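Home Contents Previous chapter Next chapter Index

Chapter 2: What a Sentence Is For

December 1, 2021
By Raimo Lindqvist

Every first-year class tells me that a judge weighs four purposes at sentencing: denunciation, deterrence, rehabilitation and the protection of the public. Students recite them in order. I have read a great many sentencing reasons, and I remain unconvinced that the list does much of the weighing.

Consider the invented municipality of every bar exam, then set it aside and take Ilthorpe. A town councillor there, Chak-lun Hsueh, was convicted of obstructing an inquiry into a paving contract held by Kurkora. He had told two witnesses what to remember. The Crown asked for a custodial term. The defence asked for a conditional sentence and filed 50 letters of good character, most of them from people who had never been near the inquiry.

The judge's reasons mention deterrence nine times. They never say who is to be deterred. Other councillors? Other contractors? The evidence that officials adjust their behaviour after reading about a colleague's sentence is thin, and the reasons cite none of it. Ching-wen Chien, whose commentary is excerpted at the end of this chapter, calls the word "a placeholder for disapproval". I think she is being generous.

Much was also made of the record, which ran to 3,462 pages.

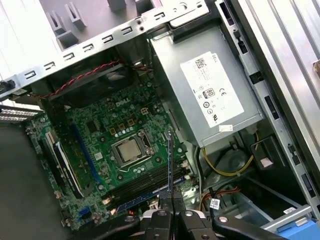 Bulk of that kind impresses reporters and appeal courts alike, but a thick record tells us little about how serious the offence was. Most of it was scheduling correspondence. The witness tampering itself occupied two short messages, and a careful reader could have finished them before the clerk called the case.

So read the excerpts with some suspicion. Where a judge names a purpose, look for the fact it rests on. Where you find no fact, write that in the margin and keep going.

Related reading
Siu-fong Ko, Character Letters and Their Uses
I-hsuan Wu, Reasons After the Fact
R. v. Buklow (excerpt)
The Lau Inquiry: Terms of Reference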